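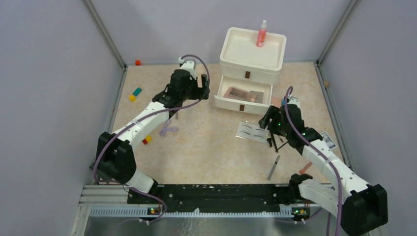 Prilo 2단 미니 서랍 사용 후기
2024년 1월 7일 | 글 Ľubica Polák

검색어를 입력하세요 검색

12월에 화장대를 정리하면서 Prilo 2단 서랍을 샀다. 흰색 플라스틱이고 손잡이만 짙은 갈색이다. 한 달 가까이 매일 썼으니 장단점을 적어 둔다.

먼저 크기. 생각보다 작다. 스킨이나 로션 병까지 다 넣을 생각이라면 맞지 않고, 색조와 눈썹 도구 정도를 넣는 용도다. 맨 위는 뚜껑 없이 턱이 둘러진 트레이라서 작은 스프레이를 세워 두기 좋다. 턱이 있어 서랍을 여닫을 때 병이 밀려 떨어진 적은 없다.

서랍은 부드럽게 열리는 편이다. 다만 본체가 가벼워서 아래 칸을 급하게 당기면 통째로 따라 나온다. 나는 바닥에 미끄럼 방지 스티커를 붙였고 그 뒤로는 괜찮다. 아래 칸에는 납작한 팔레트를 눕혀 넣는다. 높이가 낮아 두 개를 포개면 위가 걸린다.
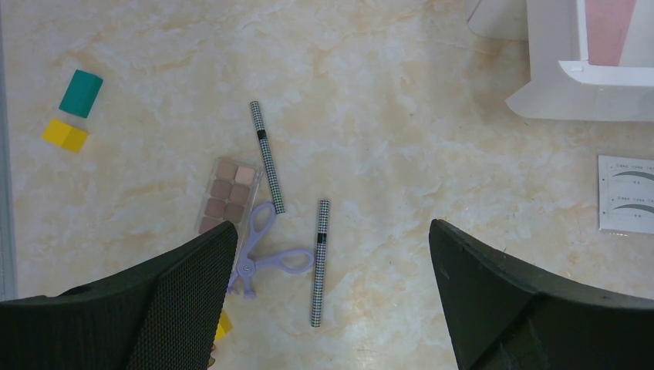
자잘한 물건은 칸막이가 없어서 불편하다. 8색 아이섀도 팔레트는 자리를 잡고 가만히 있는데, 펜이나 눈썹 가위는 여닫을 때마다 굴러다니고 방향이 바뀐다. 눈썹 스텐실처럼 얇은 시트는 바닥에 붙어 손톱으로 떼어야 한다. 지금은 시트를 봉투에 넣어 팔레트 밑에 깔아 두었다. 가위는 위 칸으로 옮겼다.

청소는 쉽다. 서랍이 완전히 빠지기 때문에 꺼내서 물로 헹구면 된다. 섀도 가루는 잘 지워졌고, 아이라이너 자국은 클렌징 워터로 닦아야 했다. 모서리 안쪽에 가루가 끼는 것은 면봉으로 해결했다.

전에 쓰던 Pomport 정리함은 투명해서 찾기는 쉬웠지만 늘 어수선해 보였다. 그 점에서는 Prilo가 낫다. 별점은 5점 만점에 4점. 칸막이가 따로 나오면 하나 더 살 생각이다.

최근 글
Penrose 탁상 거울, 각도 조절이 되는 제품
Pomport 투명 정리함 반년 사용기
Stumonside 브러시 세척 매트 후기 (글 Sandra Mottram)
속눈썹 보관 케이스 고르기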